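Kit corner: the Nistura two-finger gripper

Our June loaner came from Diltden, who will rent you a Nistura gripper with a wrist camera for 200 a week, or sell you one for 700 if you get attached. We got a little attached. The box holds the gripper, the camera, a bracket, 6 screws and a manual that spends four pages on unpacking and one paragraph on gripping.

Setup took roughly an afternoon, most of it spent persuading the Curka driver to admit the thing was plugged in. After that it behaved. The fingers are slim, black and pointed at the tips, and they like flat, floppy stuff more than we expected from a tool whose sales page shows it holding a brick. Felt, card and thin foam all went fine at low force. Glossy paper was a sulk.

The wrist camera earns its keep. It sits close enough to show you exactly where the tips land, and its view always includes a fair amount of gripper, so budget for that if you're planning to read anything near the bottom edge. Pandey sells a longer bracket that is supposed to help. We asked for one and got a brochure.

Complaints: the cable is short, the status light is bright enough to read by, and the force setting goes from "polite" to "firm" with 2 steps in between. Members can book the loaner for a week at a time. Please return all the screws.

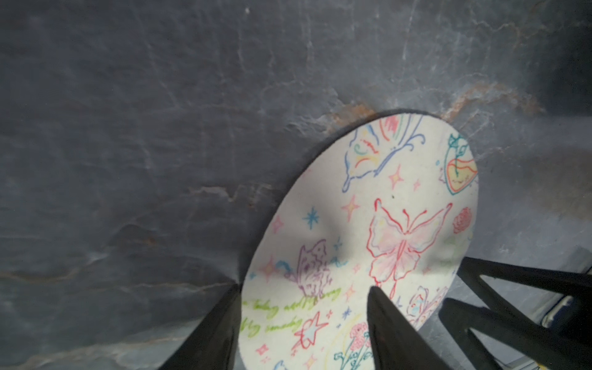

Wrist camera view: fingertips on a doodled felt disc, butterflies well represented.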